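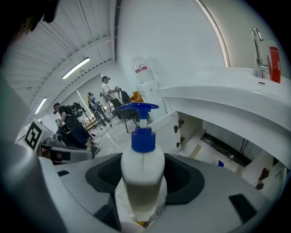

So I've moved to Balline for the summer, or near enough to it, and the thing I keep getting asked is whether I miss the city. I miss the bread. I miss being able to buy a lightbulb at nine in the evening. Other than that, ask me again in September!

I should back up a bit, because a few of you only know half the story. The rent on the Lakcombe apartment was going up for the third time and I'd been grumbling about it to everyone who would stand still. Then a friend's aunt said she had a house that needed someone in it (old pipes, they don't like being left alone) and did I want it through the fall. I said yes before I'd seen a single photo. My mother has opinions about that.

The house is on the hill road, 28 steps up from the mailbox. I know this well because I carried everything I own up them in one afternoon, including a bookcase I should have given away years ago. It's a narrow place with a big kitchen and a very small everything else. The bedroom door doesn't close if the window's open. The stairs have one tread that's higher than the rest, and I've tripped on it every day so far, sometimes while thinking about how I mustn't trip on it.

Most of my first two weeks went on soap and laundry, if you want the unglamorous truth. Whoever stayed last must have loved frying things, and there was a film over the tops of all the cupboards that I had to work at with hot water and an old spatula. I had the radio on the whole time and ended up weirdly invested in a call-in show about septic tanks. The host is very stern. People ring up ashamed of themselves and hang up sounding lighter, and I'm now a daily listener even though I don't know what kind of tank we have here.

The walking has been the best part. There's a path that goes out the back, past a field with two grumpy horses, and comes down by the water at Semwal. It takes me an hour if I don't stop, and I always stop. Last week I took a wrong turn at the gate and ended up on the far side of the ridge with no signal and half a granola bar – which was fine in the end, but I did talk to myself quite a lot on the way back. There's a marker up there that says 2598 feet. I'd like it on record that my knees felt every one of them.

What else? I joined the evening class at Plodanance, which is a dance thing for people who can't dance (the name made me laugh so much I had to sign up). It's held in the old school gym at seven. We spent the entire first session learning how to turn left. I'm bad at it and I come home grinning, so I've paid up through the end of the season.

I've still got 31 boxes to unpack, and I'm fairly sure the good can opener is in whichever one I open last. Meanwhile I'm eating a lot of eggs. If anyone has a decent bread recipe that works in an oven with only two settings, both of them too hot, please leave it in the comments and I'll try it this weekend.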